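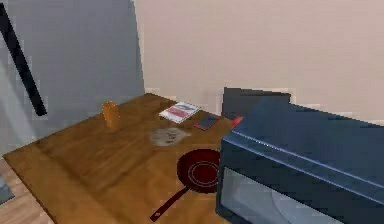

Figure 3. Microwave on a wooden worktop (rendered kitchen).

4.3 Where the microwave stands and what happens to leftovers

The third part of the survey dealt with cooked food that was left over after the evening meal. Households in Ondatgate and Hilby were asked what they had done with it, who had eaten it, and how long it had been kept. We had expected the answers to follow household size, as they did for fresh bread and salad in section 4.2. They did so only weakly. A clearer difference appeared when we grouped the answers by the place of the microwave in the kitchen. Some households keep it out on the worktop, as with the blue one in Figure 3, where it takes up space that could be used for preparing food. Others keep it inside a cupboard, on top of the fridge or in another room. Those in the first group were more likely to say that leftovers had been eaten by the next evening, and less likely to say that they had been thrown away.

Of the 1,143 households that returned the first questionnaire, 1,083 also returned the second, and the results in this section are for those that returned both. Households without a microwave are left out of the comparison and are dealt with in section 4.4. Where a kitchen had more than one microwave, we used the one that the person filling in the form said was used most.

The difference between the groups held in both towns. It was larger in Hilby, where more of the sample live in older terraced houses with small kitchens, and it was larger for people who usually eat alone. For families with school-age children it was small enough that we would not want to rely on it. Lunch leftovers showed no difference at all, although few households reported having any.

We do not take this to mean that moving a microwave would reduce waste. People who often reheat food have a good reason to keep the appliance within reach, so the placing may follow the habit. Kitchens also differ in ways that the questionnaire did not record. A long worktop leaves room for an appliance and for chopping; a short one forces a choice, and in several of the interviews the choice had been made by a previous tenant or by the position of the only free socket.

The interviews carried out by Stefaniia Kravets and Manaia Maihi help a little here. A woman in Hilby had put her microwave in the utility room when the kitchen was repainted and had not brought it back. She said that she still put leftovers in the fridge every night but was now 'less bothered' about eating them, and that the tubs tended to be emptied on bin day. A retired man in Ondatgate described the opposite - he had bought his microwave mainly for soup, and found that he had begun to cook a larger pan of it so that there would be some left. Both accounts fit the survey result, but they point to different causes, and we have too few interviews to say which is more common.

Storage mattered as well. Food kept in a clear tub or a covered dish on a front shelf was reported as eaten more often than food left in the pan. This was true whatever the place of the microwave, and the two effects seem to add together. Households that labelled their tubs with a date were no different from those that did not, which is at odds with the earlier Pearce study. That study drew its sample from a batch-cooking class, and its members may have been more careful about dates to begin with.

Two limits should be noted. The answers are self-reported, and people tend to remember the food they ate better than the food they scraped into the bin. The kitchen diaries kept by a smaller number of households suggest that waste was under-reported in every group, but more so among those who described themselves as regular cooks. The second questionnaire was also sent out in October, when stews and roasts are more common than in summer. A cold meal left over in July does not need reheating, and the place of the microwave would not be expected to matter to it.

A repeat of the survey in warmer weather would settle the second point. The first is harder, and we return to it in section 5 when comparing the diaries with the weighed bin samples.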